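Minutes of the Stisteck data collection meeting, March

Present: Carol Whiteley (chair), the two shift leads, the annotation lead, the training engineer, and the writer of these minutes. The colleague responsible for the Hulme site joined by phone from item 3.
Start: 2:00 p.m.

1. Minutes of the previous meeting

The minutes were accepted with one correction. In item 4 it was written that all failed attempts are deleted. The correct text is that failed attempts are kept, but with a separate label. The writer apologizes for this mistake and has changed the document in the shared folder.

2. Number of episodes

The annotation lead reported that 744 episodes are accepted for the Savurar task set. The goal for the end of the phase is 2000. The training engineer asked if the goal can be lowered, because the first training run already gives useful behavior on the simple pick tasks. Carol answered that the goal was agreed with Skollimeck and we can not change it alone. She will ask them whether episodes of the older task set may be counted. Until there is an answer, the plan stays as it is.

It was also discussed what is one episode. Shift A starts the recording when the hand leaves the body, shift B starts it when the gripper is already above the object. For the model this is a real difference, as the approach movement is missing in many files of shift B. Decision: the recording starts before the approach, with the gripper held still for 2 seconds. The same pause is made at the end.

3. Quality of the hand-held recordings

The annotation lead showed a list of reasons why episodes were rejected. The most common reason is too fast movement of the wrist, so that the tracking is lost. The second is that the object is outside of the view at the moment of closing. There was a long discussion if the operators should see the live picture during the work. Shift lead A is in favor. Shift lead B is against – she finds that people then look at the screen and move in an unnatural way. No decision was taken. Each shift will try it her own way until the next meeting and the reject lists will be compared.
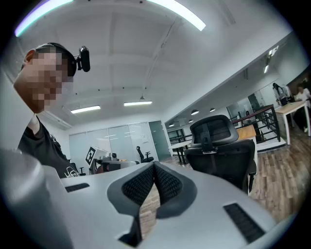
The checking of the view before each session was the next point. At the moment every operator does it a little differently, and the check is not written down anywhere. Carol proposed a short common procedure, and the meeting agreed to it. The operator looks at one still from the gripper camera and confirms that the V-shaped pad is visible in the lower middle and that the gap in it is free, as it is when the floor can be seen through it. The still is stored together with the session. The training engineer added that the view is so wide that it takes in the ceiling lights and also the tables and the people far behind the operator. He does not want to crop it, as the background helps the tracking. Faces must be blurred before the files leave the site, and this applies for the operator too, not only for people who are passing.

The marker board was discussed shortly. It should stand upright on the workstation table and not be moved during a session. If somebody has to move it, the session is closed and a new one is opened. The Hulme colleague asked if a second board is needed at his site. The training engineer thinks no, but he will look at the tracking results from Hulme first.

4. Head camera

Shift lead B reported that some operators find the head strap uncomfortable after a longer time. It was agreed that a break of 10 minutes is taken after every block, and that the strap may be opened in the break. After this the direction of the camera must be checked again. The question if the head recordings are used in training at all was asked by shift lead A. The training engineer answered that they are not used in the present run, but they will be compared in the next one, so the collection continues.

5. Labels

The label "partial success" is used too freely. Decision: it is only given when the object was lifted but not placed at the goal. All other cases are success or failure. The annotation lead will go through the old files with this label and correct them.

6. Actions

Carol Whiteley: ask Skollimeck about counting the older episodes.
Annotation lead: correct the "partial success" labels, send the reject lists by shift.
Training engineer: write the view check on one page, look at the Hulme tracking results.
Shift leads: inform all operators about the new start and end of recording.
Writer of the minutes: put the definition of an episode in the handbook.

7. Other business

The Hulme colleague asks that file names do not contain spaces – his upload script stops at them. Agreed.

The next meeting is at the same hour. The comparison of the two shifts will be the first item.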